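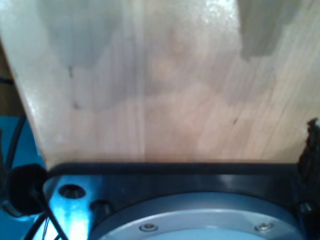

Written by the Rondard shop desk
Packing and returns

FAQ: paper bags, wood boards and getting your order home

We get the same questions every week so they live here now. Short answers. If yours is missing, use the form at the bottom of the orders page.

What do you pack orders in?
Kraft paper bags, mostly. Tan ones, plain brown paper inside. We stopped using poly mailers in October. Boxes only for anything with glass in it or anything over the bag limit.

How big are the bags?
Three sizes. Small is for cards, cloths, tins. Medium fits most orders. Large takes a folded blanket or a Ninh tray if you leave the tray in its sleeve. Anything bigger goes in a box, no extra charge.

Can I buy the bags on their own?
Yes. Packs of 152 or 534. No smaller packs, sorry, that's how they come to us. Shipping on the big pack is steep – pick up at the Warar counter if you can.

Why is my bag creased?
It's paper. It gets laid on its side, stacked, moved, stacked again. Creases are fine. Tears are not fine, send us a photo and we'll sort it.

Where do I find the barcode?
Printed on the bag, inside a dark border. That code is for the bag itself, NOT your order. Your order number is on the slip inside. People send us the bag code all the time and we can't look anything up with it.

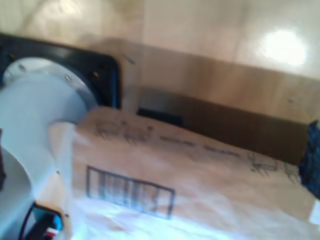
Large kraft bag, barcode under the logo.

Can the bag go in my recycling?
In most places, yes. Take the slip and any tape off first. If something leaked on it, check with your local pickup. Greasy paper usually gets turned away.

Can I send a return in the same bag?
Please do. Fold the top over twice, tape it flat, new label over the old one. Not over the fold though, the scanner hates that. If the bag is ripped along a seam use somthing else.

Will it hold up in rain?
A few drops between the truck and the door, sure. An afternoon on a wet porch, no. If you have no cover at your door leave a note at checkout and we'll ask for a box.

What about the wood boards, do those ship in bags too?
Small ones, yes, wrapped in paper first. The large ones go flat in a carton with card on both faces. Don't stand the carton on its corner while you hunt for scissors – corners dent.

My board looks lighter than the one online. Is it the wrong one?
Probably not. Pale boards change a lot depending on the light. By a window they can go nearly pink, under a lamp more yellow. Compare the item code on the slip before you start a return. If the codes match it's the right board.

There are little dark specks in the wood. Defect?
Depends. Wipe it first, could be dust off the packing. Small specks in the grain are normal and we don't swap for those. A crack, a split edge or a hole you can feel with a fingernail, we swap.

How do I clean it?
Damp cloth, dry cloth, done. No dishwasher. No soaking. Don't leave it lying flat on a wet counter overnight, it'll cup.

Do I need to oil it?
If the finish looks dull and water stops beading, yes. Thin coat, wait, wipe off the extra. Wullness board oil is what we stock, item 462. Any food safe mineral oil does the same job. Less than you think! Most sticky boards we hear about have just had too much.

Can I put a hot pan on it?
Use a trivet. Heat marks don't come out with a cloth and we don't cover them.

Can you gift wrap?
We can tie the bag with cotton string and leave the price slip out. Tick the gift box at checkout. No ribbon, no tissue. Notes up to 174 characters, and please check you're spelling before you hit send, we print exactly what you type.

I left my order at the pickup counter. How long do you keep it?
Two weeks on the shelf, then it goes back to stock and you get a refund minus shipping. Counter closes at 5 pm. Bring the order number or the email, either works.

One item is missing. What now?
Look in the bottom of the bag first, under the paper. Flat things slide down there. Still missing? Send the order number and what's not there. We reply by the end of the next working day.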